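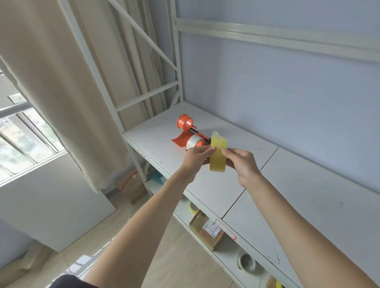

Chapter 7
Saving the Game: How Players Keep Their Progress

When a player stops playing, the game must remember many things. It must know where the hero stands, what is in the bag, which doors are open and which people in the town are angry. All this information together is called the game state. A save system writes the state to storage and reads it back later.

In this chapter we will study three kinds of saving. The first is the free save, where the player can save at any moment. The second is the save point, a fixed place in the world. The third is the automatic save, which the game makes by itself, for example after a battle or when the player enters a new room.

Our main example is Gultodeo, a small role-playing game set in the harbor town of Prellport. The first version used only save points. There were seven of them in the whole town, all of them street lamps, and the walk between two lamps could be long. Players who lost a fight near the old market had to repeat a large part of the evening. The studio, Onenstead, received 248 messages on this subject in the first month, and most of them were not polite.

The second version added an automatic save at each street corner. This solved the first problem and made a new one. A player could now be saved one second before a sure defeat, with no older file to return to. We will look at this situation in detail in Section 7.3, together with the solution of keeping several files in rotation.

The size of the file is also important. A save in Gultodeo holds 890 values - most of them are simple yes or no answers, such as "has the player met the baker?" A larger game can easily need 3000 or more.

Before you continue, please review the list of terms at the end of Chapter 6, especially "flag," "variable" and "checkpoint."

7.1 What belongs in the game state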